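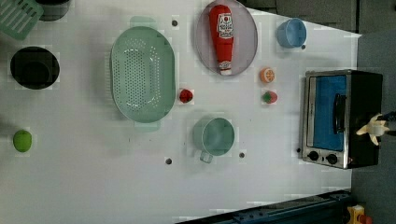
How many pieces should go out on a play kitchen table at one time?
Enough for one pretend meal, with a few extras to argue over. I start with a plate, a cup, a pot and a handful of food, then add when the children ask.

Speaker notes — Visitación Carretero, Tarnwood
13/06/2025

Opening (7 min)
Say hello, ask who has been served a toy strawberry this month. Hands up!

Mix real sizes with toy food. I love this part, so don't rush it. A real colander next to a little toy apple gives them a proper job to do — washing, draining, tipping it all back in the pot. Ketchup on the plate, always. It goes on everything, watermelon included.

Color. Pale dishes make bright food easy to find on a white table. Mention the Baloch room, where we swapped the patterned cloth for a plain top.

Toaster oven. Children go straight for the knobs and the door. If yours is a retired real one, cut the cord off before it comes anywhere near the room. Say this twice.

Activity (20 min)
Tables of four. Each group sets up lunch for a customer who only eats fruit. Let them get silly with it. Walk round and listen for the menus, read the best ones out.

Tidy-up: rack for plates, colander for fruit. Kutis handout goes round here.

Questions, then remind them about the September swap.

Last updated after the Grutetti session
Filed under: Early Years / Pretend Play / Talks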